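Thursday, June 30, 2022

Sourdough bench, Birnbridge kitchen. Warm in here again, 26 by the door when I came in, and the starter was already up to the band at half seven!

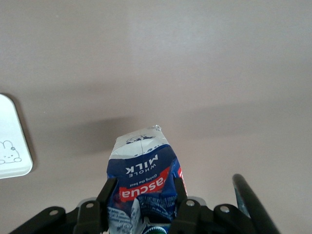
So, the rye question. Vlasta thinks we've been feeding the Simard culture too late in the evening, and after this week I'm coming round to her view. Monday's batch had the usual feed at ten and came out sour and slack, with a crust that went leathery by teatime. Last night I fed at six, dropped the ratio to 1:4:4 and left it on the low shelf. This morning it smelled of apples and a bit of yoghurt, lovely stuff, and it held its dome when I tapped the jar.

Dough as mixed:

- 2000 g flour (white, with the usual scoop of wholemeal rye in it)
- 1400 g water, straight from the cold tap
- 400 g starter
- 37 g salt, a touch under what we normally use

Autolyse 60 minutes, then starter, then salt with the last splash of water. I did four folds, half an hour apart, and it had gone silky by the third. Kiyoshi came by and poked it and said it felt like the dough we had in May, before the new flour arrived, and I think he's right. It has that springy, slightly bubbly feel under the palm.

Divided at 12.40. Five pieces, the last one a bit of a runt (always the way). Two into the long baskets, two into the round ones, runt into a tin with seeds on top because I like seeds.

Bake notes: the Godau oven still runs hot at the back left. I turned everything at 20 minutes and took the steam tray out then too. First pair came out with proper ears, really tall ones, best this year by a long way. The second pair were a shade paler, and I should have left them another five minutes. The tin loaf stuck in one corner. More butter.

Crumb, cut at four: open but even, no tunnels under the crust, faint sheen on the inside of the holes. Vlasta had two slices with nothing on them. I had mine with the plum jam. Tastes milder than Monday's, with the rye coming through at the end, and I'd happily have it a notch more sour.

Still to do:

- same again with the salt back up to 40 g, change nothing else
- try the Ueda baskets, the liners should be dry by then
- ask Kiyoshi whether he wrote down the water temperature in May, as I can't find it in the old book
- new probe for the dough thermometer, it's reading two degrees over the glass one
- feed at six!! alarm set

One round loaf is in the bread bin for whoever's in first, the other's in the freezer, sliced.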